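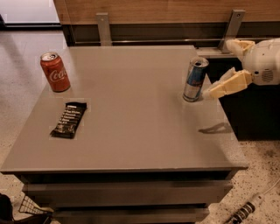
装订间工作日志 · 浆糊与补纸
周六,下午三点起记,晚上补完
记录:装订间值班

先把今天的事情记下来,趁手上还有浆糊味,再拖到下周我一定又只记得个大概。上一篇写到Allell那套账册拆到第三册,书脊上的动物胶硬得像饴糖放了一冬,用湿敷垫慢慢焐,焐软一段刮一段。今天第三册总算刮完了,可以正经谈补纸,于是整个下午差不多都花在浆糊上了。

账册的情况再抄一遍,省得大家来回翻:全套合起来1,908页,纸是机制的横格纸,前半套厚实,后半套明显换了便宜货,边上发黄发脆,翻的时候要托着翻。要补的单子上列了206张,绝大多数是外角缺损和折痕开裂,真正破到中间有字的地方的并不多,我另外夹了粉色签条。签条请不要拔,拔了我就找不着了(上个月那一本我找了一上午,想起来还心疼)。

浆糊。

这回用的是Venckus的小麦淀粉,去筋的那种,袋子剩得不多,开封以后一直夹着口放在干燥柜里,闻着没有异味,捻着也还滑。先泡。照旧是昨天傍晚就把淀粉泡上了,早上来的时候沉得很实,上面一层清水,我把清水倒掉换了一次新的,中午又换了一次。换水这件事我以前嫌麻烦,只换一次,后来有一批浆糊干了以后微微发暗,不敢说一定跟这个有关系,但从那以后我就老老实实换两次,心里踏实。

煮的时候用的是Ultora那台小电热板,不锈钢小锅,水200克,淀粉按一份对四份水算。电热板右边那圈还是比左边热,锅要隔一会儿转一转。开始十来分钟什么动静也没有,稀汤寡水的,手臂倒是已经酸了,然后忽然之间就挂住勺子了,从乳白变成有点透的那种白,像冬天早上的玻璃。我特别喜欢这一下,每次都喜欢,煮了这么多年还是会凑近去看。到这里火收小,接着搅,再搅大概一刻钟,搅到勺子提起来浆糊往下坠的时候是一整片地落,落下去的痕迹要停一停才平。

这锅我觉得煮得稍微过了一点,偏稠,有韧劲。放凉以后过筛,60目的那只,马尾筛还在晾,上次洗完框子有一点翘,我压在铁块下面了,下周再看。过第一遍出来还有小颗粒,过第二遍就细了,在瓷板上用刷子打,边打边加水,打到像酸奶,再打到像稀一点的酸奶。补外角用前面那种,衬折痕用后面那种。说到这里想起来,上回有同事问我到底加多少水,我支支吾吾答不上来,回头想想确实也没法给个数,每锅都不一样。最好的办法还是拿一条废的皮纸刷上去,贴在吸水纸上,等一会儿揭一揭,看它肯不肯放手。

试条结果:
稠浆,Rovier的薄皮纸,干得快,边缘平,手指弯一弯不响。可用。
稀浆,同一种纸,贴在后半套的脆纸上,起皱,皱得不厉害,压过以后大部分回去了,靠近装订边的地方还留着一点波浪。
稀浆加了一点甲基纤维素(按一比一调),还是同一种纸,几乎不皱,但是粘力弱,用骨刀尖一挑就起来。衬折痕也许够,补角我不放心。
稠浆,厚皮纸,贴在前半套的纸上,牢是牢的,就是太硬了,翻页的时候会在补纸边上折出一道新的印子。不用。

最后那一条请记住,我前年在另外一本上就犯过这个错,补的时候觉得真结实,心里还挺得意,过了一季拿出来看,补纸好好的,原纸沿着补纸的边断了,等于我给它画了一条虚线。补的纸一定要比原来的纸弱一点,宁可将来是补纸先坏。这句话以前带我的老师傅讲过不止一遍,我当时点头点得很勤快,真听进去还是在那一本以后。

补纸的边还是用水撕。细毛笔蘸水画一道线,沿线轻轻拉开,纤维毛出来,贴上去边缘才会化进去。用剪刀剪的那种直边,在透光台上看得清清楚楚,摸着也有一个坎。今天撕了一下午,手气一般,空气太干,水线画完还没来得及拉就收回去了,后来我改成画一段拉一段,慢,可是毛边漂亮。旁边放个湿海绵,笔在上面点一下再画,水量会匀得多。加湿器白天开着,湿度表的读数我没抄,指针那个位置跟昨天看着没有什么差别,下次记得抄。

颜色的事。Rovier那批薄皮纸偏白,贴到后半套的黄纸上像打了补丁,前半套倒还好。我拿淡茶色的丙烯水染了一张试试,染好挂在绳子上晾,晾干以后比湿的时候浅了整整一个台阶,跟没染差不多,又染了一遍,这回差不多了,略偏红。红一点在日光灯下看不太出来,窗边就看得出来。想再调一小滴青进去,今天没调,眼睛累了,颜色这种事眼睛累了是做不得的,我吃过亏。染好的两张夹在绿色文件夹里,上面写了染几遍,要用的话请先在窗边比一比。

关于墨水:账册里有三种墨,黑的那种不怕水,蓝的那种沾湿棉签轻轻一滚就有颜色,还有一种紫的,大约是复写铅笔,这个最可怕,一点点潮气就开花。我今天把所有带紫色字迹的页子都抽出来单独放在一个纸盒里,盒盖上写了“不碰水”。这些页子以后怎么补,我倾向于用预涂的补纸,拿酒精活化,先在没有字的边上试。预涂纸我下周做一小批,用两种浓度各做几张,晾在硅油纸上,做好了再来这里写。谁要是手上有现成的、做得好的配方,写在后面空白处吧,字写大一点,我眼镜总不在身边。

今天正式上手补了第一册前面的一叠,都是简单的外角。流程跟以前没有两样:原纸下面垫聚酯无纺布,透光台上对好形状,补纸撕得比缺口大出一线,刷浆,镊子夹着放下去,无纺布盖上,骨刀隔着布抹一抹,吸水纸,玻璃板,小铅袋。过几分钟换一次吸水纸,再过一阵换第二次。换第一次最要紧,偷懒不换的话,潮气都闷在里面,黄渍会往外跑,跑到哪里停下来,哪里就留一道褐色的边,想弄掉可就难了。第一叠里有一张我就换晚了,幸好只在白边上留了很淡的一点影子,已经在这一张的记录单上老实写明了。

有一张值得多说两句。是一页秋天的流水,记的全是煤、灯油、绳子、修门轴这些,写字的人手很稳,一竖到底,写到最下面两行忽然歪了,墨也淡了,像是急着要走。右下角缺了一块,缺的地方原来是个合计数,下一页开头又把这个数转抄了一遍,所以内容并没有丢。我补的时候还是比别的角更小心,补完放在灯下看了好一会儿。做我们这行的坏处就是这样,活没干多少,光顾着看人家的灯油钱了。

傍晚的时候压着的几张拿出来看了看,平整,补处软硬合适,正面斜着光看几乎没有坎。有一张背面补纸的一角没贴住,是我刷浆的时候漏了一点,用最小的那支笔伸进去补了一笔,重新压上。明天让它们接着压,不动。

第三册书脊刮下来的旧胶屑我留了一小瓶,瓶子贴了标签,放在样品架第二层。顺便说一声,刮脊的时候在衬布下面露出一条旧报纸,窄窄的,当年装订的人拿来垫脊用的,上面有半则卖种子的广告,还有几个不成句的字。没有硬揭,连着衬布一起取下来了,现在夹在两层吸水纸里。按规矩是要随原件一起交还的,请不要当废料收走。

缝线。旧的麻线断得厉害,针眼倒是大多完好,所以打算照原来的针眼重新缝,三条带子的做法不变。线试了两种粗细,粗的那种缝完一帖一帖叠起来脊太鼓,到时候壳子套不上去,细的那种又怕不够撑。折中的办法是细线,每隔几帖稍微拉松半分,叫脊自己长出一点厚度来。我用废纸折了一个小样,缝了一半,放在压书机旁边,大家路过可以捏一捏,捏完告诉我感觉怎么样。小样的针还插在上面,捏的时候留神。

壳子还没动。原来的封面纸板分层了,角上翘得像干掉的菜叶,布面磨得发亮但颜色还在。想的是纸板灌浆压实以后继续用,布面能留多少留多少,新布只垫在下面露一条脊。新布的颜色也要染,又是颜色,放到后面再愁吧。

几件零碎的事,想到哪写到哪。

浆糊剩了大半碗,盖了一层蒸馏水放在小冰箱下层,周二以前用掉,过了周二就倒掉重煮,别闻着没事就接着用,也别为了省它往里面加防腐的东西。

吃的喝的请都留在灰柜那边,可乐、巧克力什么的都一样,补纸台和压书机上面一样也不要放。拿过东西的手洗了再来,擦干,等一等再碰纸。

二号压书机的丝杆又紧了,转到一半要使劲,我擦过,上了一点蜡,好了一些。如果下周还是这样,就得拆下来看看。

透光台左边那根灯管会闪,刚开的时候闪几下,热起来就不闪了,凑合能用。备用的灯管应该还有一根,在楼梯下面那个长纸筒里,纸筒外面写的是“牛皮纸”,别被它骗了。

铅袋少了一只,小号的,缝了蓝边的那只。多半夹在哪一摞里面,谁拆压的时候看到请放回盘子。

吸水纸用得比我想的快,换下来的都摊在架子上晾,没有沾浆的还可以再用一轮,沾了浆的裁成小条留着做试条。新的已经写在采购单上了。

下次接着做的:紫墨页的预涂纸,茶色补纸再调一次,第一册的外角继续往下补,第三册的脊再用半干的棉签过一遍,去掉残胶。湿度要抄。小样缝完。

又及,晚上锁门前回来看了一眼,晾在绳子上的第二张染色纸边上卷起来一点,翻了个面重新夹好了。那支最小的浆糊笔忘了洗,泡上了,早来的那位帮忙冲一冲,多谢。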